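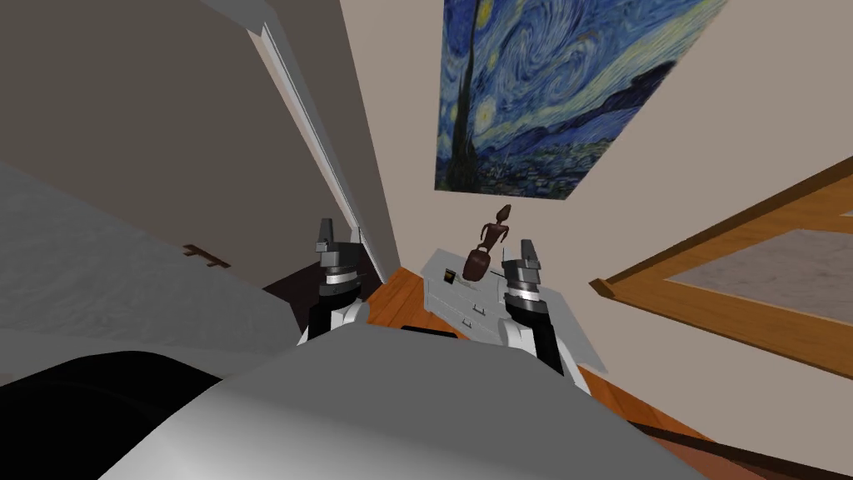 Do you have to book for the Dronunero open day at Birley?
Most people do, as the demonstrations are capped at 32 per slot, but you can walk in for the stands.

fernhill_dave
Posted January 12, 2018
Went to the last one. The arm demo ran entirely in simulation, a bedroom with a dresser and a Starry Night on the wall. Two arms, two-fingered grippers. I thought it was worth the trip, but I'd have liked to see the real machine do the same job.

Quillon
Same here. Fourteen quid parking and the best bit was on a screen. If they advertise a robot demonstration I expect a robot.

mossback
They did say simulator on the booking page. You can try 3000 grasps overnight that way and not break anything. I don't see the problem.

Quillon
It was in the small print under the map. My lad was expecting hardware.

fernhill_dave
There was hardware in the Babaei room at the back, a small arm sorting bolts. Did you not go through?

Quillon
Queue was out the door. Gave up.

tinplate
I help with bookings for the March one. It's in room 114 this time, bigger than the last, and the sorting arm will be running all day. The simulator is staying as well, because people asked to have a go at it.

mossback
Is the Dideo talk on again? Missed the second half last time.

tinplate
Yes, straight after lunch. Questions at the end, up to 14 minutes.

Quillon
Fair enough. I might come if the parking's sorted.

tinplate
Use the lower car park, it's free after ten.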